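January 19, 2023
By Peninah Rotich

The woman who makes tea in the small kitchen at Harninwood did not want her name in the paper. "Write about the water," she told me. She has worked there 17 years and she pours slowly, with the cup in her left hand.
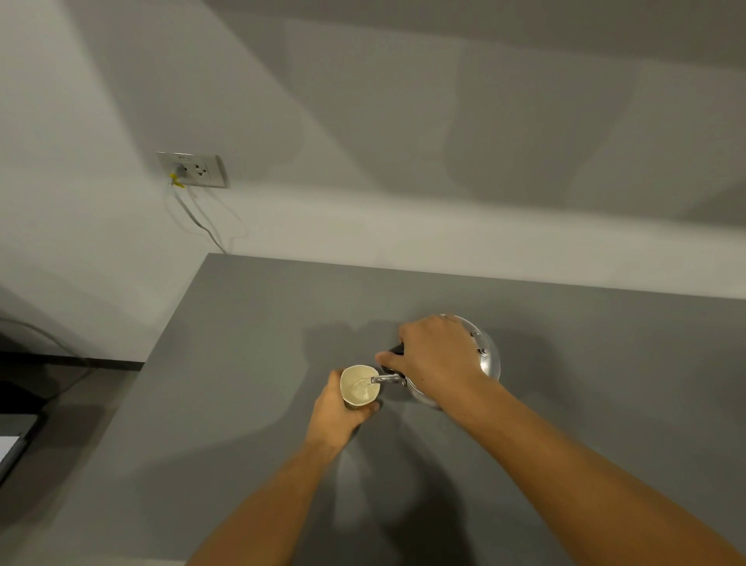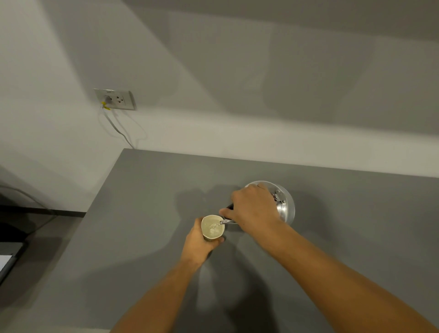
"If the cup stands alone, it can fall," she said. "I hold it — then I feel how full it is." She learned this from her aunt in Wultley, who served 55 cups on market mornings. In February she will teach three new helpers. "They always want to go fast," she said.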